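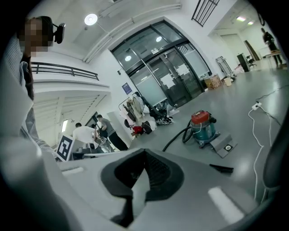

Figure 1. Session under way in the hall, seen from the hand-held gripper, with a marker board at left.

Handout 4: Collecting Demonstrations by Hand
Introduction to Robot Learning, January block
Notes by Catherine Kinnear, with additions from Davina Menzies

Welcome back, everybody, and thank you for the lovely pile of questions you left me after the last handout. I've tried to work most of them in here, so if a paragraph seems to be answering something you never asked, it probably belongs to the person sitting next to you.

So far we've talked about teaching a robot by writing down what it should do. This block we teach by showing. You hold the gripper in your own hand, you do the chore, and the camera on the gripper records what the gripper saw while you did it. Later on, a program looks through all those recordings and tries to learn which movement goes with which view. One recording of one chore, from start to finish, is called a demonstration (or an episode, and yes, I use both words and will probably go on mixing them up).

Where the gripper is in the room

A video alone doesn't tell us how your hand moved. We need the position of the gripper at every moment, and there are several ways to get it. The one we lean on for setup is the marker board, the square black-and-white panel with the blocky pattern. We know the size of each block to begin with, so when the camera gets a clear look at the pattern we can work out how far off it is and at what angle. Kirsty Munro's worksheet takes you through the geometry with a pencil, and I'd really encourage you to do it that way once before you let the software do it for you!

Two things spoil a board reading more than anything else: glare and blur. A glossy floor and bright ceiling lights can both throw shine where you don't want it, so tilt the board until the pattern reads cleanly. As for blur, just slow down. Everyone moves too fast the first time, me very much included.

Looking after the floor

I know this is the dull part. Cables cross the floor where we work, and a power strip may be down there as well. Walk your path once with empty hands before you pick up the gripper. If your chore involves the vacuum cleaner, remember that the hose is longer than you think and likes to wander behind you. Bags and shoes go over by the clothes rack, please.

How a session runs

Work in your usual groups. One person holds the gripper, one watches the recording screen, and one keeps the log. Swap after every 5 episodes, even if you're having a wonderful time.

Say the episode number out loud before you begin. Start with the gripper still, do the chore at an easy pace, and finish with it still again. If you drop something, carry on and note it in the log. Morven Drummond will tell you that a fumble followed by a good recovery is worth keeping, and I've come around to her way of thinking.

What we have so far

The class set, which we call Grunach, stands at 2,187 episodes. After checking, 1,601 of those were good enough to train on. Most of the rest were lost to poor tracking, and a fair few to missing log entries, which breaks my heart a little because the recordings themselves were fine. Vitória Godinho's group trained a first model on 900 of the good ones and will show us their results next time.

Before the next session

Read Kirsty's worksheet and try the first two problems. Pick one chore from the list and write down, in plain words, where it starts and where it ends. Then look at Figure 1 again and mark anything in it you'd want to move before recording a chore that crosses the floor. Bring your marked copy along, we'll compare them at the start.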